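Workshop Notebook - Mivier Materials Workshop
Entry: February, afternoon session
Subject: Descaling trials on hard-water deposits, second series

The second series was opened at 1:30 p.m. with the remaining coupons from the Votell batch. All coupons had been held in tap water from the Sani well and dried in the oven overnight before weighing. Deposits were heavier on the cut edges than on the faces, as in the first series, and the edges will be masked with wax in future runs.

Citric acid was made up at 5 percent by weight. Each coupon received 300 mL of fresh solution in a covered beaker at room temperature. The first coupon carried 302 mg of scale at the start and 172 mg after the first soak. The remaining scale was soft enough to lift with a nylon brush, but brushing was not permitted until the final weight had been recorded.
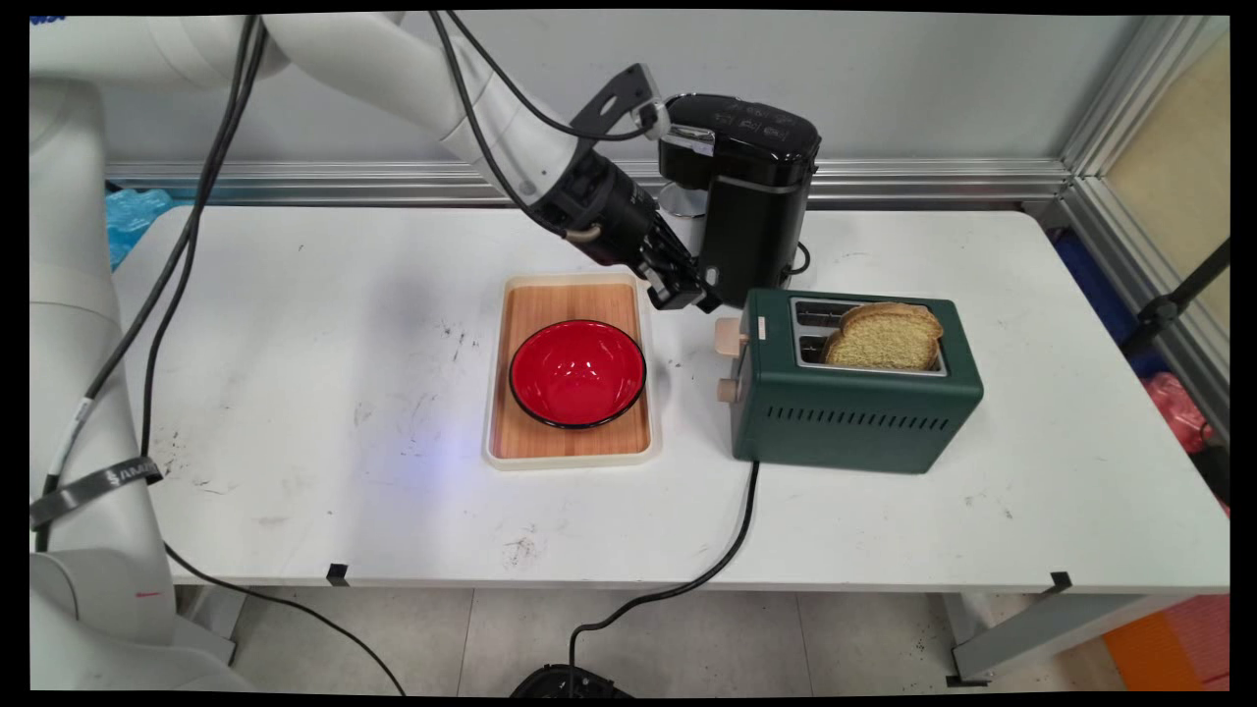 Entry by the Workshop Recorder, Mivier
Filed under: Water and Deposits

The second coupon was treated with white vinegar at the strength sold in grocery stores. Bubbling was slower to begin and the odor was considerable. The fume hood should be reserved for any further vinegar work, and the sash kept at the marked height. No weight is reported for this coupon. A flake was lost during rinsing and could not be recovered from the sink strainer.

Rinse water was tested with pH strips until two readings in a row matched the tap. The strips from the older tube read low against the buffer and have been discarded. Colleagues using the Flirau buffer set are asked to write the opening date on the cap - the neutral bottle had none, and it was replaced before the readings above were taken.

The balance drifted slightly after the oven was switched on. It was leveled and zeroed again, and the first coupon was reweighed with no change. It would be preferable to move the oven to the far bench before the third series.

Outstanding: wax for edge masking; a finer strainer for the sink; a fresh coupon for the vinegar run. Spent citric solution is in the labeled jug under the hood and has yet to be neutralized.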